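Skript zum Kurs »Haushalt und Ordnung«, Teil 6: Besteck, Stäbchen und alles, was lang und dünn ist

Zuständig: Aarti Tiwari, Kursküche im Haus Barkum

Vorab, weil letztes Mal mehrere gefragt haben: Die Blätter von Teil 5 liegen noch im Flur, einfach mitnehmen. Und wer die Liste mit den Schubladenmaßen noch nicht abgegeben hat, bringt sie bitte nächstes Mal mit, ich brauche die für die Übung zu den Einsätzen.

1. Worum es heute geht

Besteck ist das, was wir im Haushalt am häufigsten anfassen, und trotzdem liegt es in den meisten Küchen so, wie es beim Einzug zufällig hineingefallen ist. Ich nehme mich da nicht aus! Als ich für diesen Kurs meine eigene Schublade ausgeräumt habe, kamen 81 Teile zusammen, davon benutze ich im Alltag vielleicht ein Drittel. Der Rest waren Kuchengabeln von meiner Tante, einzelne Stäbchen ohne Partner und ein Löffel, von dem ich bis heute nicht weiß, wie er zu mir gekommen ist.

Wir schauen uns heute die stehende Aufbewahrung an, also Körbe und Becher mit Fächern. Die liegende (Schubladeneinsatz) kommt in Teil 7 dran, die macht Mererid James mit euch, und die kann das auch viel besser als ich.

2. Stehend oder liegend?

Stehend ist praktisch, wenn ihr wenig Schubladen habt, wenn das Besteck oft zum Tisch getragen wird oder wenn es nach dem Spülen noch abtropfen soll. Ein Korb mit Löchern in Wand und Boden lässt Luft an die Stiele, das ist bei Holz und Bambus wichtig. In einem geschlossenen Becher sammelt sich unten gern Wasser, und dann wird das Ende vom Holzlöffel erst grau und später muffig (einmal dran riechen, dann wisst ihr, was ich meine).

Liegend ist besser für scharfe Sachen, für Besteck mit empfindlichen Griffen und für alles, was ihr selten braucht. Im offenen Korb wird Seltenes vor allem staubig – und in der Nähe vom Herd auch noch fettig.

3. Fächer einteilen

Bitte nicht nach Schönheit einteilen, sondern nach Länge und Gewicht. Ein schwerer Löffel und ein leichtes Stäbchen im selben Fach, das klappert, verhakt sich, und man zieht immer das Falsche heraus. Bewährt hat sich bei mir diese Reihenfolge:

Langes und Leichtes an eine Seite, also Stäbchen, lange Rührlöffel und Trinkhalme.

Kurzes und Schweres auf die andere Seite, also Suppenlöffel, Porzellanlöffel und Vorlegebesteck.

Die Mitte bleibt beim Einräumen zuerst frei. Da kommt am Schluss hinein, was übrig ist, und das ist meistens weniger, als man denkt.

Keramik bekommt bei mir immer ein eigenes Fach. Porzellanlöffel haben oft ein kleines Loch im Griff, man kann sie also auch aufhängen, wenn man einen Haken übrig hat. Zu Metall stelle ich sie nicht dazu, da platzt mir sonst früher oder später eine Ecke am Rand ab.

4. Stäbchen, ein eigenes Kapitel

Stäbchen verlieren sich wie Socken. Die Regel im Kurs: Erst alle auf den Tisch legen, dann Paare bilden, dann einräumen. Achtet auf Farbe, Länge und auf die Verzierung am oberen Ende, zwei Rottöne sehen abends bei Lampenlicht nämlich schnell gleich aus. Einzelne Stäbchen bleiben zwei Wochen in der Nähe, danach werden sie Pflanzenstütze oder Teigprüfer. Ich rühre mit meinem dunklen seit Jahren die Farbe für die Kinder um, das geht wunderbar.

Beim Einstellen kommt das dünne Ende nach unten und das dickere nach oben, dann fasst man nicht dahin, wo gleich jemand isst. Und prüft vorher, ob die Löcher im Boden kleiner sind als die Spitzen! Sonst steht das Stäbchen auf der Tischplatte, und beim Hochheben bleibt es hängen.

Der rosa Korb hat drei Fächer, links lehnt ein grünes Stäbchen, rechts steht der weiße Keramiklöffel, und am unteren Bildrand sieht man noch die Enden von zwei rotbraunen und einem roten Stäbchen.

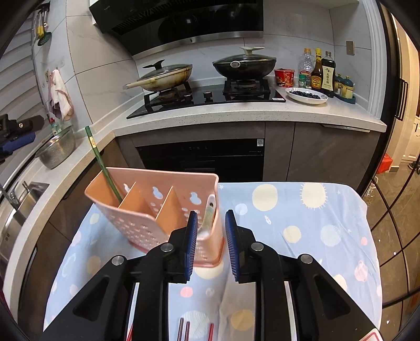

5. Übung am Platz

Ihr arbeitet zu zweit und habt sechs Minuten. Räumt euren Korb komplett aus, wischt ihn einmal durch und sortiert neu. Wer von euch einräumt, redet bitte laut mit, warum welches Teil wohin kommt, und die andere Person schreibt nur auf. Danach tauschen.

Wenn ein hohes Stück den Korb kippelig macht, stellt etwas Schweres schräg gegenüber. Hilft das nicht, ist der Korb zu leicht und gehört gegen eine Wand.

6. Reinigen

Kunststoffkörbe kommen einmal im Monat in warmes Wasser mit etwas Spülmittel. Für die Löcher nehme ich eine alte Zahnbürste, für die Ecken an den Trennwänden ein Wattestäbchen. Spülmaschine nur, wenn es auf dem Boden draufsteht, und dann oben.

Bis zum nächsten Mal: einmal zu Hause Paare bilden und aufschreiben, wie viele einzelne Stäbchen übrig bleiben. Teil 7 fängt um 18 Uhr an, Schürze reicht, Besteck ist da.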